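Club corner: robots and the laundry pile
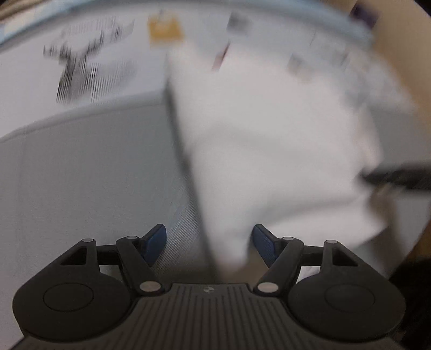
Blue finger pads, white cloth, and nothing keeping still.

I promised a proper update from the robotics club before the end of term, so get yourself a cup of tea, because there's plenty to tell. We have been on the folding project since December and I have become a person who has opinions about tea towels. My family are being very patient with me.

For anyone who missed the last newsletter, we've entered the household task at the Brorwood Challenge. Each club has to get its robot arm to pick a piece of cloth out of a heap, lay it flat and fold it in half, twice if you're feeling brave. The robot learns from examples, so our members take turns with the hand-held gripper and do the job themselves, over and over, while it records what they did. Thirteen people have had a go so far and everybody does it differently. Some of us pinch a corner and shake, some of us sort of stroke the thing flat, and one member folds as if she's running late for a train (her recordings are rather good, so I've stopped nagging her to slow down).

We set ourselves a target of 600 recordings by Easter and we've got there with a bit to spare! Then came the less exciting part, which was sitting down and throwing out the bad ones. We lost 125 that way. Mostly it was people starting before the software was ready, plus a whole evening when the clock on the laptop was wrong and nothing lined up. I was in charge of the laptop that evening. Moving on.

The arm is called Shi, after a very long vote that I won't go into, and it's coming along. Flannels it can manage more often than not. Pillowcases are still a disaster — it gets hold of both layers or neither, and then waves the lot about like someone surrendering. The younger ones think this is the best thing a robot has ever done and have asked whether we can keep it in. We've had a go at closing the fingers more slowly and that seems to help, though it does make the whole thing painful to watch.

A big thank you to Deltex for lending us a second laptop, and to everyone who bought cake at the winter fair. With that and the raffle we've now raised £2,524, so the coach and the entry fee are both covered and there's enough left over for spare finger pads. We do get through them.

We could still do with more cloth. Old pillowcases, napkins, muslins, anything clean and roughly square that you don't want back. Patterned is fine, holes are fine — please, no more socks! There's a box by the door of the Havex Room, or just hand things to one of us.

Our open evening is on 10th April, from half past six, and you're all welcome to come and try the gripper for yourselves. Bring the children, and a pillowcase if you've got one spare.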